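Notes from the Teaching Bench
Print this item | E-mail to a friend

If you stopped by the Holero room on Wednesday and wondered why everybody was speaking in whispers, we were in the thick of it! Our goal this season is 3,000 good demonstrations of everyday table tasks, and as of this newsletter we have 2,673 in the bank, which I think calls for cake.

For the newcomers (welcome, by the way), one of us steers the arms by remote control and does a small chore start to finish, and the software saves every motion so the robot can learn from it later.

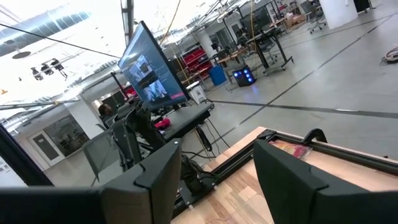
Steering looks easy until you sit down and try it. My first afternoon I came in thinking that 200 tries would make me an expert, and my wrists had other ideas. What helped me most was learning to look up between tries, so I'm very fond of the big monitor on its rolling stand, with its dark window and little thumbnails, where I can rest my eyes for a second and then go back to the table with a fresh head.

Courtois, our name for the kitchen set, is everyone's favorite at the moment, and I'll admit to playing favorites myself. 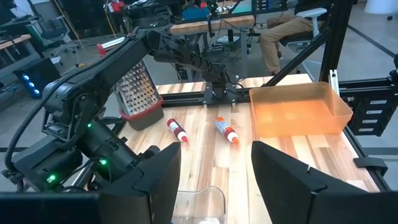 We talk a lot about variety when we plan a session, because a robot that has only ever met one tidy table will be lost in a real kitchen. So we move things about and swap them in and out – two squeeze bottles lying on their sides, a box grater, the orange bin over by the corner – and whoever is steering has to think a little before reaching. Slow and smooth beats fast, every time. If you fumble a grasp, please mark it and carry on.
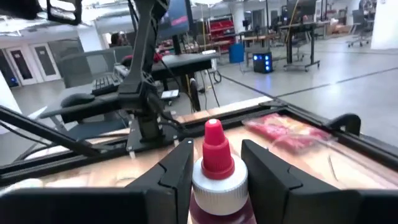

A red-capped bottle between the fingers, Holero room.

The Vulent sign-up sheet has 108 slots and there are still plenty of mornings left, so do put your name down, even if you've never touched the controls. Roteck mugs for all first-timers!

Share (14) | 6 comments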